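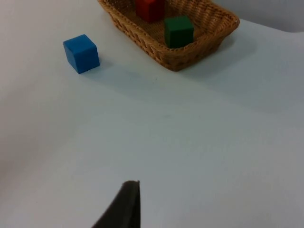 4. Preparación de la superficie y del material

El juego de recogida Nama se coloca siempre sobre una mesa lisa y de color claro, a una altura que permita a la persona que juega apoyar los antebrazos sin levantar los hombros. Sobre un tablero blanco, el cubo azul se distingue a primera vista, y lo mismo ocurre con cualquier resto de suciedad: una mota oscura como la que queda entre el cubo y la cesta de mimbre debe retirarse antes de empezar, porque los niños pequeños tienden a ir a por ella antes que a por el cubo. Deje un espacio libre entre la cesta y el primer cubo, de manera que haya que desplazar la mano para ir de uno a otra.

Antes de colocar el material:

1. Limpie la mesa con un paño ligeramente humedecido y séquela. No aplique abrillantador ni cera.
2. Retire manteles, hules y salvamanteles. Los dibujos y los bordes en relieve dificultan la localización de los cubos.
3. Compruebe que la mesa no se mueve. Si tiene ruedas, bloquéelas.
4. Corrija la luz. Una lámpara situada detrás de la persona proyecta su propia sombra sobre la zona de juego; muévala a un lado.

Nota: si la mesa disponible es oscura, coloque sobre ella una lámina blanca mate y sujétela por las esquinas. Las arrugas leves de la lámina no afectan al juego. Los pliegues marcados sí, ya que el cubo puede quedar inclinado.

Precaución: los cubos no son adecuados para niños que todavía se llevan objetos a la boca. No deje el material al alcance de la mano cuando termine la sesión.

4.1. Revisión de la cesta

La cesta del juego Nama es de mimbre y se entrega sin forro. El trenzado puede presentar diferencias de tono de una pieza a otra. No se consideran defecto ni dan derecho a cambio.

1. Pase la yema de los dedos por todo el borde superior, por dentro y por fuera. Si encuentra una punta suelta, córtela a ras con unos alicates pequeños. No tire de ella.
2. Apoye la cesta en la mesa y presione con suavidad en las esquinas. Si cojea, humedezca ligeramente la base, déjela secar bajo un peso plano durante 36 horas y repita la prueba.
3. Ponga la cesta boca abajo y sacúdala para eliminar el polvo y los fragmentos de fibra que se acumulan entre las tiras.
4. Introduzca un cubo y retírelo. Debe entrar y salir sin rozar el borde.

Precaución: no sumerja la cesta en agua ni la seque sobre un radiador. El mimbre se abre y las puntas que aparecen pueden arañar.

4.2. Revisión de los cubos

Los cubos tienen las aristas redondeadas. Revíselos cada vez que abra la caja, aunque el juego se haya usado poco.

1. Compruebe que la pintura no se levanta. Las marcas superficiales no tienen importancia; las escamas sí.
2. Compruebe que las aristas siguen siendo suaves al tacto. Un cubo que haya caído sobre un suelo duro puede presentar una esquina astillada.
3. Limpie los cubos uno a uno con un paño húmedo y séquelos de inmediato.
4. Separe los cubos dañados y solicite el recambio a Amance indicando el color. No hace falta devolver la pieza.

Nota: los cubos de la serie anterior, vendida con el nombre de Barrios, son algo mayores y no deben mezclarse con los de la serie Nama. Si tiene los dos juegos, guárdelos en cajas separadas.

5. Disposición de partida

La disposición de partida habitual es la llamada «dos dentro, uno fuera». Se utiliza en la primera sesión y siempre que se retome el juego después de una pausa larga. La persona que empieza ve ya en la cesta el resultado que se le pide y solo tiene que completarlo con la pieza que falta.

1. Sitúe la cesta en la mitad de la mesa más alejada de la persona, ligeramente girada. El giro facilita la entrada de la mano por el lado largo.
2. Coloque un cubo en el interior, cerca de la pared del fondo.
3. Coloque el segundo cubo en el interior, hacia el lado contrario. Debe quedar fondo de cesta visible entre ambos.
4. Deje el tercer cubo en la mesa, delante de la cesta.
5. Retire la caja, la tapa y cualquier otro objeto que no vaya a utilizarse.
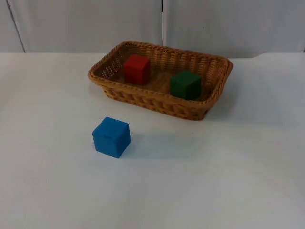
¿Hay que empezar siempre con el mismo color fuera de la cesta?

Puede cambiarse en cada partida. Conviene mantener el mismo color durante las primeras repeticiones y cambiarlo cuando la persona ya complete el recorrido sin ayuda. Si se trabaja el nombre de los colores, diga el color en voz alta antes de dejar el cubo en la mesa y no después.

5.1. Desarrollo de la partida

1. Siéntese al lado de la persona, no enfrente. Así ambos ven la cesta desde el mismo ángulo.
2. Señale el cubo de la mesa y dé la instrucción en una frase corta: «Mete el cubo en la cesta».
3. Espere. No repita la instrucción mientras la mano esté en movimiento.
4. Cuando el cubo esté dentro, espere a que la mano salga de la cesta.
5. Saque un cubo de otro color, déjelo en la mesa y repita desde el paso 2.

Nota: en el cuaderno de actividades, la terapeuta ocupacional Mererid Gethin recomienda limitar la primera sesión a dos rondas completas, con una pausa entre ellas. Una ronda termina cuando los tres cubos han pasado por la mesa.

Si el cubo cae al suelo, recójalo usted y vuelva a dejarlo en el mismo punto. Si cae fuera de la cesta pero sobre la mesa, déjelo donde haya quedado y continúe desde allí.

5.2. Variantes

Cesta cercana. Reduzca la separación entre el cubo y la cesta hasta el ancho de una mano. Indicada para personas con poco alcance.

Cesta girada. Coloque la cesta con el lado corto hacia la persona. La entrada es más estrecha y exige soltar el cubo con mayor precisión.

Vaciado. Empiece con los tres cubos dentro y pida que se saquen de uno en uno, nombrando el color.

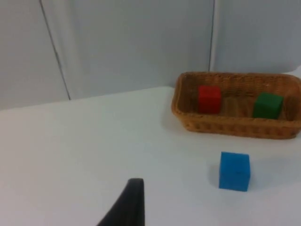
6. Comprobación de la dificultad

La dificultad de cada partida depende sobre todo de dos cosas: la distancia que recorre la mano y el hueco que queda en la cesta. Conviene comprobar ambas desde la altura de los ojos de la persona que juega, ya que de pie se aprecian de otra manera. Con el cubo rojo hacia un extremo y el verde hacia el otro, el fondo de mimbre queda a la vista entre los dos y sirve de destino para el azul, que espera en la mesa por delante de la cesta. Si los dos cubos interiores se han desplazado hasta juntarse, vuelva a separarlos antes de dar la instrucción.

1. Siéntese en el lugar de la persona y mire hacia la cesta.
2. Compruebe que el borde delantero no tapa por completo ningún cubo. Si lo tapa, mueva el cubo hacia atrás o acerque la cesta.
3. Alargue el brazo hasta el hueco. Si tiene que despegar la espalda del asiento, la cesta está demasiado lejos.
4. Anote la posición en la hoja de seguimiento si piensa repetirla otro día.

7. Recogida y almacenamiento

1. Guarde los cubos dentro de la cesta y la cesta dentro de su caja.
2. No coloque peso encima de la tapa.
3. Conserve la caja en un lugar seco y ventilado, lejos de la luz directa del sol.

La pintura de los cubos se ha ensayado en el taller de Wistov durante más de 2.000 ciclos de frotado con paño húmedo. El uso de alcohol, lejía o toallitas perfumadas anula la garantía de la pintura.

Texto revisado el 30 de marzo de 2026. Sustituye a las hojas sueltas incluidas en las cajas anteriores.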